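Where Do Stedville's Cans Go?
Reinaldo Siqueira
Final report, Materials and Everyday Life

Why I picked this

My grandmother saves every can. She rinses them, steps on them and keeps them in a sack behind the kitchen door until my uncle drives them to Brandão, the scrap yard on the east side of Stedville. I grew up with the sound of that sack being dragged down the steps, and I had never once asked what happened next. So when we were told to follow one everyday material from start to finish, I knew right away what mine would be!

I spent most of May on it. I read what I could find in the school library, visited the yard twice, and kept a log of the cans our own building threw out.

What a can is made of

A drink can is mostly aluminum, but the body and the lid are slightly different alloys. The body has a bit of manganese in it so it can be stretched very thin without tearing. The lid has more magnesium, so it stays stiff when you pull the tab. Inside there is a very thin plastic coating that keeps the drink from touching the metal. I loved learning this part, and I have been boring my family with it at dinner ever since.

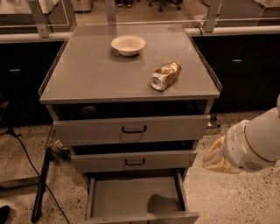

Does crushing a can make it harder to recycle?
It depends on how the cans are sorted. A yard that takes bags by weight, like Brandão, is happy with crushed cans since more fit in a bag. Some places with mixed bins and sorting machines ask for whole ones, as a flat can may get carried off with the paper.

At the yard

I went on a Thursday, right after school. The first thing they do is weigh your bag on a floor scale and write you a slip. Then the cans go up a belt past a magnet that pulls out anything with steel in it (bottle caps, food tins, once a whole stapler, according to the man on the scale). What is left gets pressed into bales and stacked by the fence. A truck from Serkia takes the bales to be shredded and melted.

The shreds are heated first to burn off the paint and the coating. Aluminum melts at 660 degrees Celsius, which is low for a metal. Making new aluminum from ore uses far more energy, and most of that is electricity. I read that recycling saves up to 95 percent of it. I checked that in two books because it sounded too good.

Our building's log

I put a box by the mailboxes on all 6 floors and emptied them every evening for 11 days. We ended up with almost 800 cans, a lot more than I had guessed. Weekends were the busiest. The third floor beat everybody, mostly thanks to one birthday party.

I also asked people what they normally did with their cans. Nine households answered. Most said they put them in the regular trash because the recycling bin is across the parking lot, and a few didn't know it was there. Two people asked if they could keep bringing me their cans afterward, so now there is a second sack behind our kitchen door.

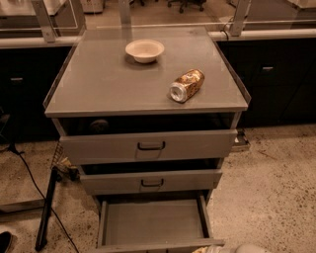

Figure 2. Crushed drink can and small white bowl on a gray metal cabinet.

What went wrong

I forgot to write down which cans came from outside the building, and I know at least one cousin brought a bag over to be nice. One box also got rained on because the second floor window doesn't close. The box fell apart, and I had to pick cans off the stairs and guess which ones I had already logged.

What I would do next

I want to do the same thing with glass. Stovberg, the bottling plant outside town, washes and refills its own bottles, and I would love to compare a refill with a full melt. I would also like to move the recycling bin closer to the front door and run the log again to see if people use it more. I've already written to our landlord about it and am waiting to hear back.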